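Home
Explore
Threads
Saved
Log in

Vesna Yordanov
July 7, 2024

We use cookies to remember your settings and measure visits. Accept all / Manage choices

Memory work on old office towers. A thread, mostly so I can stop answering the same email.

Background: the Clumcombe office is replacing its desktops in September. The old ones are being checked, given more memory where it makes sense, and passed on. There are 22 of them. Most of the work is dull, and memory is the part people get wrong.

Before opening anything, note how much memory the machine reports and which slots it thinks are filled. Write it on tape and stick the tape to the case. If the figure is different afterwards, you want to know what it was before.

Shut down fully. Sleep doesn't count. Pull the mains lead from the back, then hold the power button in for a few seconds. Most boards keep a standby supply live for as long as the lead is in, whether or not the fans are turning.

Lay the tower on its side with the open face up. I see people doing this with the case upright, pushing modules in sideways with one hand and steadying the case with the other. You can't judge the force properly and the board flexes more than it should.

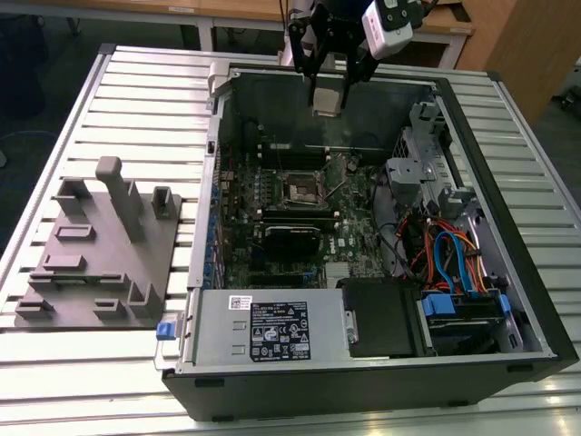 Leave the power supply alone. It has nothing in it for you, and the label on top says as much in several languages on most units. If its cables lie across the slots, move the cables and remember where they ran.

Same for the processor. The retention bracket and its lever sit close to the memory on a lot of boards, and a sleeve or a dangling lanyard will find the lever. Take the lanyard off.

Static: a wrist strap clipped to bare metal on the chassis is fine. The Boateng mats we bought are also fine, but the studs are an odd size, so keep the lead that came with each mat. I've replaced two already after they wandered off.

Getting the old module out. Open the latches at the ends of the slot. Some boards have a latch at each end, some only at one, with a fixed guide at the other. Look first. If one end won't open, it may not be meant to.

The module should lift slightly once the latches are released. Take it by the short edges and lift it straight. Rocking it end to end to work it free is how you wear the contacts and crack the slot.

Look at the notch in the contact edge. It is off centre and lines up with a key in the slot. The notch position also differs between memory generations, so a module that seems nearly right but won't go down is probably the wrong type. Pushing harder will not change the type.

Read the slot markings printed on the board before fitting anything. Numbering follows the manufacturer's own idea of order, which may not be left to right. If you have two matched modules, the board manual says which pair of slots to use.

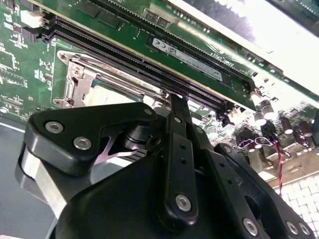
DIMM_CPU1, the marking to look for on this board.

Fitting. Latches open, notch over key, module square to the slot. Press with a thumb at each end until the latches come up. If you're closing the latches by hand, the module is not home.

Check it by eye from the side. The top edge should be parallel to the slot. One end sitting proud by a millimetre or so is enough to stop the machine starting.

If it won't start: reseat first, then try one module on its own, then try that module in another slot. Over half the "dead" machines in the last batch were a badly seated module. I've started logging these in Trilia with the slot name, so please fill that field in.

Blow dust out of empty slots before using them. Short bursts, can held upright. Stutberg cans spit propellant if tilted, so I've gone back to a hand bulb.

Run a memory test before the side panel goes on. I let it do 3 passes. A clean first pass is encouraging but I've had faults show up on the second.

Modules you take out go into an antistatic bag with type and capacity written on the outside. A drawer of bare modules is a drawer of modules I have to test again.

Next thread will be drives, once I've finished wiping the current lot. Replies are open, but please include the board model if you're asking about slot order.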